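**Villagers won't restock after I moved them, help**

Brijesh Grewal

Playing on our Farnard realm. Moved 2 villagers by boat to the new trading hall, both leveled up already. Now they dont restock at all. Lecterns are right in front of them. Beds are still back at the old house, 200 blocks away. Do I need to break the lecterns and start over??

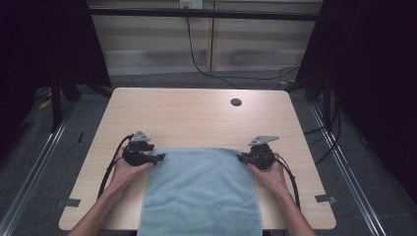
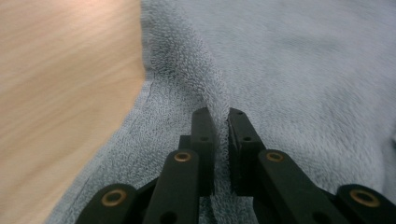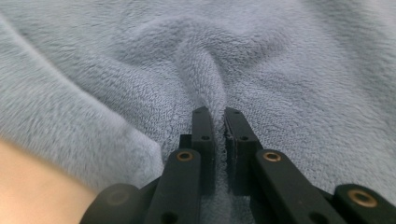
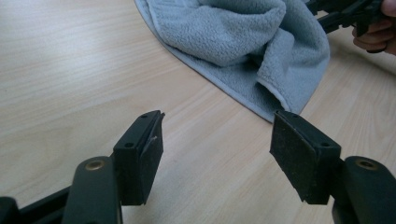
Don't want to lose the mending trade, took me all evening.

**Postico**

Dont start over. Trades are locked once you've bought something. They're probably still linked to the old lecterns. Break the old ones, wait til morning. Green sparkles = linked. Restock is 2 times a day max.

**Miyazaki_2105**

just get new ones lol

**Flirnent**

What Postico said. Also check they can reach the lectern, mine was stuck behind a trapdoor. Beds not needed for restocking, only breeding.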